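Ruddock Handheld Capture Program
Incident Review Meeting — Minutes
30 Sep 2020

Present: capture lead, hardware lead, safety representative, two operators, data quality, site coordinator. Apologies from the Lillell software contact, who sent written notes beforehand. The notes are referred to under items 3 and 5.

1. Minutes of the previous meeting

Accepted with one correction. The spare fingers for the handheld grippers are stored with the Wisen kit and not with the Trindari kit. The storage list has been changed.

2. Summary of the incident

The hardware lead read the incident log. During a bathroom task session, the left gripper stopped reporting finger width while the operator was still working. The recorder did not raise an alarm. The session timer kept counting and the status label stayed green. The operator noticed nothing wrong with the feel of the trigger and carried on until the planned break.

At the break the operator stepped back from the vanity and the left cable went tight. The cable had looped around the base of an office chair. The chair moved, the plug pulled partway out of the left gripper body, and the operator stumbled against the edge of a tub. No injury was reported. A first aid check was offered and declined, and both facts were logged.

Two separate problems were agreed:

(a) Loss of the width signal with no warning to the operator.
(b) A trip hazard from a cable on the floor.

The safety representative asked that (b) be treated as the more serious of the two, although (a) cost more data. Agreed.

3. Data loss

Data quality reported that 606 episodes were recorded on the affected rig between the last good calibration and the break. Of these, 80 have a flat width trace on the left side from start to finish. The rest were checked against the wrist video and are usable.

The flat trace holds the last valid value. The Lillell notes confirm this is how the driver was written: when no new width packet arrives, it repeats the old one and keeps the time stamp moving. The file therefore passes the length check and the gap check. An operator looking at the screen has no means of telling a held value from a gripper held still.

The capture lead asked whether the width could be recovered from video by tracking the fingers. Data quality said it could be tried. The dark pads on the inside of the fingers give a usable edge against the white, but the fingers are often hidden once an object is held. The group did not think the work was justified. The 80 episodes will be marked as rejected and kept on the archive drive so the driver fix can be tested against them.

Pose tracking was not affected. The marker cubes were found in all the episodes checked, on both sides.

4. Working conditions in the room

The site coordinator went through the layout. The operator stands facing the vanity, with the timer monitor low in front at waist height and a gripper in each hand. The second person works at the left, near the chair. 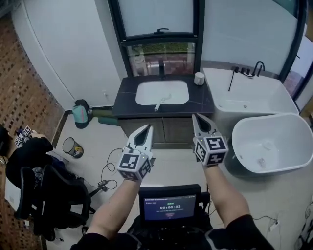
The left cable is the longer of the two and has the most slack. When the operator turns toward the tubs the slack comes off the floor and shortens quickly. The operators said they look at the fingers and at the sink during a task and seldom at the floor. One of them had reported the slack in February, when the rig was in the smaller room. The report was closed when the rig was moved and was not opened again for the present room. The capture lead accepted that it should have been carried over.

The safety representative listed the following for correction:

The chair is to be kept outside the working area during recording. If the second person needs a seat, it is to be a fixed stool.

Bags, cleaning items and the wastebasket are to be moved clear of the operator's feet unless the task sheet calls for them.

No clothing is to be hung on chairs near a cable run.

Cables are to be brought up the operator's back and clipped at the shoulder, with a short free length to each gripper.

One operator objected to the last point. A shoulder clip was tried on the Trindari rig and pulled on the wrist when reaching low, for example into a tub. The hardware lead said the clip used then was a rigid one and that a spring reel is available. A reel will be tried on one side first. The shoulder route is therefore agreed in principle only, and the floor route may be used until the trial is done, provided the cable is taped down up to the operator's standing mark.

There was a discussion on water. Some task sheets use the sink and tubs. It was confirmed that all current bathroom tasks are dry tasks and that the water supply is to stay shut off while wired grippers are in the room. The task sheets do not say this. They will be changed.

5. Cause of the signal loss

The hardware lead had opened the left gripper body. The width sensor is sound. The fault is in the connector, where one pin had worked back in its housing. With the cable hanging straight the pin makes contact. With the cable pulled to the left it does not. The fault was reproduced on the bench 2 times and then could not be produced again until the cable was warmed by hand and bent, so the result is not as firm as the group would like.

The indicator light on the gripper shows power only. It stays lit when the width signal is lost. Both operators said they had taken the light to mean that the gripper was recording correctly. The operator guide says "green: ready", and the hardware lead agreed that the wording is misleading.

The Lillell notes propose a watchdog in the driver. If no fresh width packet arrives within a set time, the recorder would stop the episode, sound a tone and turn the status label red. Data quality asked that the episode also be written with a fault flag, so that it can be found later. The notes do not give a value for the time limit. The capture lead did not want one so short that it stops good episodes. It was left for Lillell to propose a figure after looking at normal packet spacing on all rigs.

The wider question of past data was raised. The archive holds about 2560 episodes from rigs with the same connector. Data quality will run a check for flat width traces over all of them. An episode where the gripper is meant to stay closed will also come up in this check and will have to be looked at by hand. No estimate was given for how long this takes.

6. Return to service

The affected rig stays out of use. The hardware lead wants the connector replaced with a locking type before release. The site coordinator pointed out that the locking type needs a larger opening in the gripper body and that the printed part must be redone for both sides to keep the weight even. The Wisen rig will cover the bathroom tasks in the meantime. Its connectors are to be pulled and inspected before the next session.

Until the watchdog is in place, operators will open and close both grippers fully at the start of each episode and the second person will confirm that both width readings move. The operators noted that this slows the session and that the second person is often busy with cube changes. The capture lead said the session target will be lowered to allow for it. Operators asked to have that in writing.

There was no agreement on whether a session should stop when one gripper fails and the task needs only the other. The safety representative was in favor of stopping. The capture lead wanted to finish the set. For now the session stops.

7. Actions

Hardware lead: replace connector with locking type, left and right; revise gripper body print; fit spring reel to one side for trial.

Hardware lead: change "green: ready" to "green: power on" in the operator guide.

Lillell contact: watchdog with tone, red label and fault flag; propose time limit.

Data quality: mark 80 episodes rejected; run flat trace check on archive; report the number needing manual review.

Site coordinator: mark the standing position and cable route with floor tape; remove chair; obtain stool.

Safety representative: add dry task rule and water shutoff to all bathroom task sheets; review closed hazard reports from before the room change — reopen any that still apply.

Capture lead: issue lowered session target in writing.

8. Other business

The Trindari rig has an intermittent fault on its monitor, which goes blank and comes back without a restart. Recording is not interrupted. Logged as a separate fault, to be taken at the next meeting with the reel trial results.

Meeting closed.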